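What I Learned About Cold Brew Tea (and My Own Patience)
Project report, Food Science elective
Vaughan Pryor

So I picked tea for my project mostly because my aunt drinks it all day long and has very strong feelings about it. She says tea made in the fridge overnight tastes sweeter than tea made with boiling water, even with no sugar in it. I wanted to find out if she was right or just stubborn!

I used the same green tea the whole way through, a loose leaf one from Skakis, the little shop by the bus station. Every batch got 4 grams of tea and 400 milliliters of water. The hot batches steeped while I stood there with a timer, and the cold ones went in the fridge at night and came out before school. Then I made my family taste them with their eyes closed (my brother quit after the second round, so he's missing from the chart).

The cold tea won almost every time. People called it "smoother" and "kind of grassy," and my dad called it "fine." From what I read, cold water pulls out less of the bitter stuff, mainly caffeine and some of the tannins, so the sweeter flavors have more room. I left one batch of hot tea steeping way too long in February while I was on the phone, and it was so bitter I counted it as a separate test.

Color was the part I didn't plan for. I thought green tea would stay green, but brewed tea goes brown as it meets the air, and I got so into this that I wrote two extra pages, which Ms. Uddin made me cut.

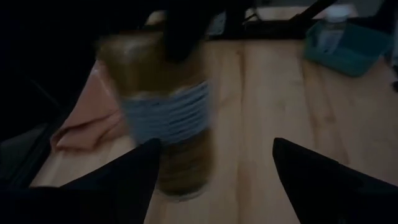 Fig. 1. Glass jar with a ribbed pale blue sleeve, liquid darker toward the bottom.

If I did this again I'd use more tasters, and I'd get a better scale, because mine jumped around whenever the fridge kicked on. I'd also try black tea. My aunt has already told me how that one is going to come out.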